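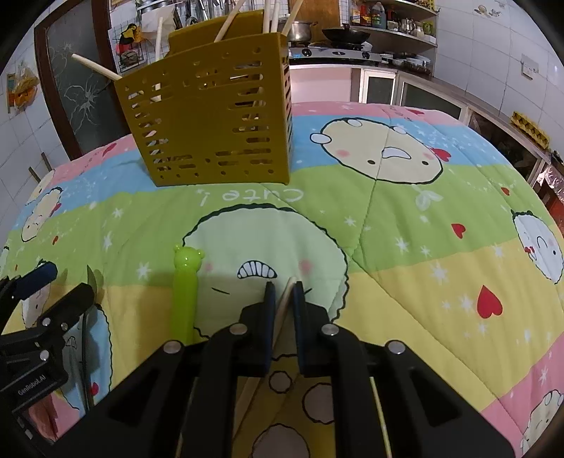 Sulastri Kwok wrote:
I do not agree that soft pads are always better for thin objects. With a soft pad the chopstick sinks into the surface, yes, but then it can also roll when the tip touches something. I would like to see the same test with a hard pad before we recommend anything to beginners.

Home Forums Grippers and Hands New posts Members Log in
Search titles only Search Advanced search

tollerud_m
You are right that I tested only one kind in my first post. So I have now done 100 picks with the blue pads and 100 picks with the Hulen pads, which are harder and have no texture. The same chopstick for all of them, the same holder, the same hand. With the blue pads the stick turned in the grip less often. With Hulen it went straighter out of the holder, but if I pinched it near the end it escaped.

Please note this is my own hand closing the fingers. I cannot say what a motor would do.

pekka77
And what is the closing force? Without a force number the comparison has not much value for me.

tollerud_m
I have put the Bremov sensor between the pads only once, and I did not trust what it showed. I will repeat it. 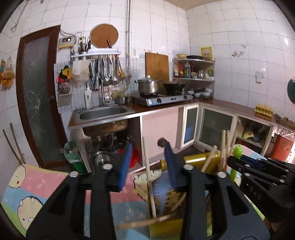 Photo: Sulastri Kwok

Sulastri Kwok
For me the bigger question is the spread of the fingers. If they are open wide, you have to come into a group of sticks very slowly or you push the neighbors away. I lost more picks from this than from any pad. My suggestion is to practice the approach first and to change pads later.

pekka77
Sorry, I still disagree. A wide opening is easy to learn in one evening. A pad which slips, you can not learn. I used Jinby fingers all of September and I stopped for this reason only.

grasp_and_go
Which Jinby? The old ones with the glued pad or the ones with the screw? The glued ones are terrible, everyone knows it.

pekka77
The glued ones. OK, maybe this is not fair to Jinby.

tollerud_m
I have also tried something flat. The rice paddle weighs 108 grams on my kitchen scale and I expected it to be easy, but the weight is mostly in the wide part. If the fingers take it by the handle, it wants to rotate. If they take it at the neck, close to the scoop, it is much more calm.

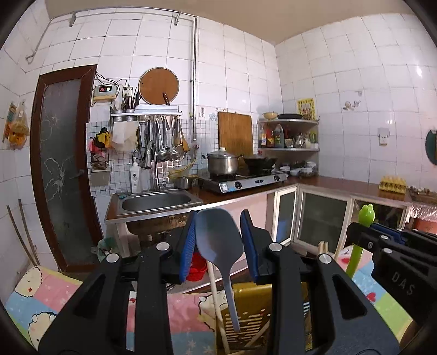 The second thing is the distance between the pinch and the place where the tool will touch the food. At the neck you have little room left, so for real stirring I would move back toward the handle again and accept some rotation. I have not found a position which is good for both.

About the controller: somebody asked by message if the Kiss board can log finger width. It can, at 30 samples per second in my setup. For picking it is enough. For slip I think it is too slow, because the stick is already gone between two samples.

Sulastri Kwok
Then log the slip with the camera and compare the times later. Can you share the Hulen file? I would like to see where in the list your misses are. Mine come all near the end, when my hand is tired.

grasp_and_go
+1 for the file. Also the Bremov one, even if it is wrong.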